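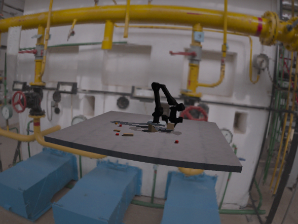
Written Aptitude Test: Frequently Asked Questions

These answers apply to the graduate intake test at Trisau. The group and panel rounds have their own page.

How is the test arranged?
There are four sections: arithmetic, verbal reasoning, data tables and basic programming logic. Each is timed separately. Unused minutes do not carry over to the next section.

Can I return to an earlier section?
No. Within a section you can move back and forth freely. Once it closes, the answers are locked.

Is there negative marking?
Only in arithmetic and data tables. A wrong answer there costs a quarter of a mark. A blank costs nothing.

Do I need to know a particular programming language?
No. The logic section uses plain pseudocode – loops, conditions and simple arrays. Recursion has not been included since the November revision.

Is a calculator allowed?
An on-screen calculator opens in the data tables section. It has no memory keys. Handheld calculators and phones must be put away before you sign in.

What happens if my connection drops?
The timer keeps running for five minutes, then pauses. Sign in again with the same candidate code and you return to the last saved question. Answers are saved each time you press Next.

When are results sent?
Within 11 working days, by email. The message gives a pass or fail for each section. Raw scores are not released.

Can I retake the test?
Yes, after seven months. Your earlier result is replaced even if the new one is lower.

Which ID is accepted?
A passport, driver's license or national ID card. The name must match your application – contact the test desk first if it does not.

Last updated Jan 16, 2021

27 shares | 3 comments

Viktória Fodor
Does the quarter mark come off the section or the total?

Makis Galanis
@Viktória the section. Each one has its own cutoff.

Győző Magyar
Changing an answer and hitting Back did not save it for me. Use Next.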